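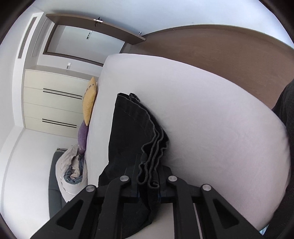 # Fractions at the Kitchen Table: Balakrishnan Murthy on Teaching Math by Video

Balakrishnan Murthy talks fast when the subject is fractions. He taught middle school math in Skendton before he started Visten, a free library of short video lessons that students watch at home and then work through with a teacher the next day. We spoke by phone in November 2023, and I filled most of a notebook!

"I kept giving the same explanation to different kids," he told me. "One was ready for it on the first day, and another needed it a week later, after I had moved on. I thought, what if the explanation just waited for them?"

The first lessons were recorded at his kitchen table, with a sheet of paper and a thick marker. He never shows his face. Each lesson runs 7 minutes or less, a limit he picked after watching his own students drift off during longer ones. "If I can't finish in that time, I'm really teaching two ideas, so I cut it in half."

The library has grown to about 3,000 practice problems to go along with the videos, and he still writes many of them himself. His favorites are the ones with a wrong answer already filled in, where the student has to find the mistake (I tried a few and got stuck on one, which he enjoyed very much).

Moter Middle School was the first to use the lessons in every math class. Murthy visited often in the early weeks and sat in the back. "The room was loud, and I loved it. Kids were up at the board arguing over where a decimal point goes. The teacher was walking around helping, and she had time to help." 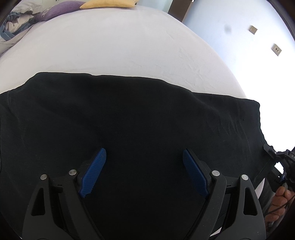 Geometry is where he gets most excited. He wants students to handle shapes before they see a formula, and he'll use whatever is in the house. A dark cloth spread flat on a white bed is enough to begin a lesson on area. "Fold it in half and ask what happened to the area it covers. Fold it again. Now you're doing fractions and geometry together, and you haven't opened a book."

He is quick to say that video can't do everything. Some families share one phone, and some students fall behind on watching. Gentile, a small after-school program across town, solved part of that by opening its computer room in the evenings and letting kids watch in pairs. Murthy thinks the pairs were the best part. "They pause it and argue. I would never have planned that."

I asked what comes next. He has 2 new units on ratios almost ready, and he hopes to post them in December, once a group of sixth graders has tried them out. They're tough reviewers, he says. One of them sent back a lesson with a note that read, "You skipped a step."

"She was right," he said, laughing. "I recorded it again that night."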